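Skosora planner software, progress report for February
To: Arwel Gape
From: Zachary Bergeron

In this period we finished the move of the planner to the new simulator build. The test set has now 747 episodes, all in the rooms with one table. Loading of a room is stable - we had 2 crashes in the whole month, both from the same texture file, and it is replaced.
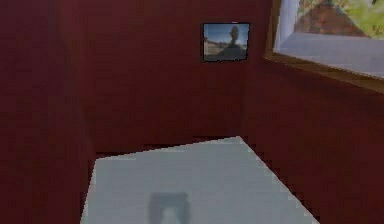

The perception module is still the weak part. It was trained on white walls only, and in rooms with strong wall color the table edge is found too late, so the planner waits. Of the 747 episodes, 98 ended by timeout for this reason. I asked Conik for 2618 additional training frames with mixed wall colors, and they confirmed the delivery.

Next month we retrain the edge detector and repeat the full test set. The budget is not changed. I need your decision on the second Zokeck license before Wednesday.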